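Werbebälle gehören auf den Tisch

In Clornby gibt es seit Juli ein Aufräumseminar, das eine einfache Regel lehrt: Was keinen Zweck hat, kommt weg. Als Erstes trifft es meistens die kleinen Dinge mit Aufdruck, also Schlüsselanhänger, Becher und Bälle, die man irgendwo mitgenommen und nie benutzt hat. Ich halte die Regel für falsch, jedenfalls bei den Bällen.

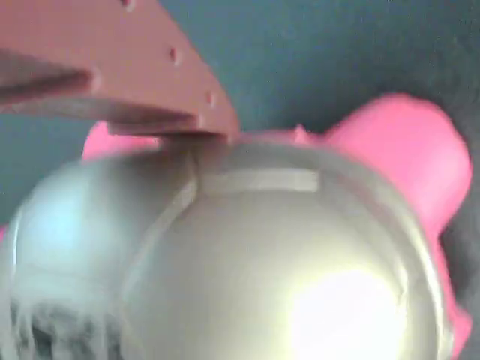
Silbern und blank, mit feiner Linie in der Rundung.

Ein kleiner Ball ist für ernsthaften Sport nicht zu gebrauchen. Er hüpft schlecht und rollt unter den Schrank. Trotzdem nimmt ihn fast jeder Besucher in die Hand, noch bevor der Kaffee da ist. Von meinen Büchern lässt sich das nicht sagen. Nach der letzten Kolumne kamen 355 Zuschriften, und die meisten gaben dem Seminar recht.

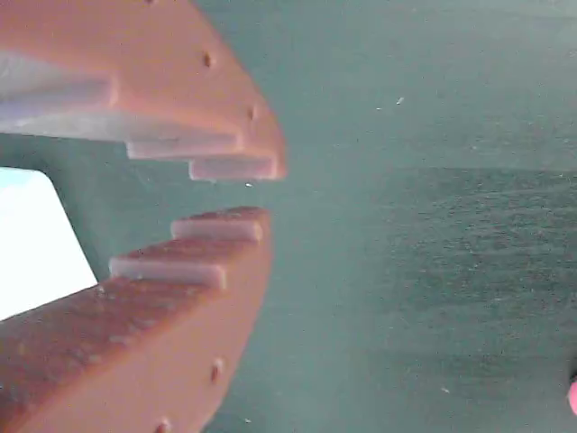

Reshma Matlala schrieb, sie habe beim Umzug nach Nernley drei Kartons mit solchem Kleinkram weggegeben und seither kein Stück davon vermisst. Wer an einem Ball hänge, solle ihn fotografieren und dann verschenken.

Mich überzeugt der Vorschlag nicht. Ein Foto kann man nicht über den Tisch rollen, und verschenkt landet der Ball oft nur in der nächsten Schublade. Außerdem verliert der Aufdruck mit den Jahren seine Werbung. Irgendwann kauft niemand mehr etwas wegen eines Balls – er ist dann einfach ein Ball, auf dem ein Wort steht.
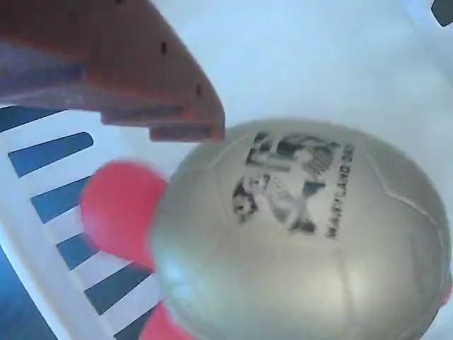

Lesezeit: 2 Minuten

MARYLAND, so lese ich den Schriftzug, der Rest ist schlecht zu entziffern. Auch bei der schwarz-weißen Grafik bin ich mir nicht sicher, ob es Figuren sind oder ein Logo. Genau darüber lässt sich am Tisch eine Weile reden. Zodwa Khumalo tippt auf Figuren, ich tippe auf das Logo.

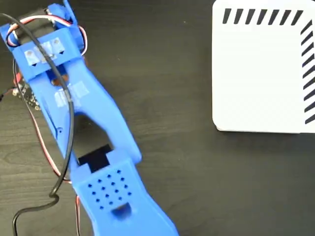 Was man trotzdem weggeben kann

Doppelte Stücke, Kaputtes und alles, was klebt. Für den Rest schlage ich eine Schale vor, die auf dem Tisch stehen bleibt. Ist sie voll, muss etwas raus, bevor etwas Neues hineinkommt – mehr Regel braucht ein Haushalt für solche Sachen nicht. Meine Schale ist von einem Flohmarkt in Novley und zurzeit halb voll.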